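Flistari Simulation Practice Group
Minutes, December meeting, 9:30 a.m.

Chair: Lina Nimri. Attending for Ormont: two, one of whom had read the papers. Urulari sent regrets and a spreadsheet.

1. Previous minutes
Approved after the word "robust" was struck in 4 places.

2. Grasp naming rule
The draft says an episode may be labeled "grasped" only when both finger pads report contact. Ormont asked whether one pad would do if the other was close. The chair asked close to what. Discussion ran for some 43 minutes, during which the rule was not changed.

Agreed wording: a gap between pad and object, on either side, means the frame is labeled "approach." Near contact that can't be settled by eye goes to the contact log, and the log wins. Labelers may grumble in the comments field, which will now be limited to one line. 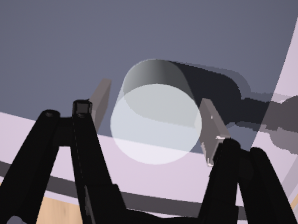
3. See-through objects
Translucent cylinders stay in the test set. Ndung'u proposed dropping them on the grounds that people find them hard to label. The group felt this was rather the point of a test set. Reviewers should trace the object's own outline and ignore whatever shows through it, however tempting. Shadows are not part of the object. This was in the last version too, in bold.

4. Marking simulated data
Every rendered clip must say it is rendered, in the record itself. A footnote in the project folder doesn't count, and neither does "everyone knows." Urulari's spreadsheet has 9 columns and none of them covers this.

Action: Urulari to add a tenth.
Action: Ormont to circulate item 2 wording to its labelers, unimproved.

5. Other business
Coffee budget deferred again. Next meeting in the same room, chairs permitting.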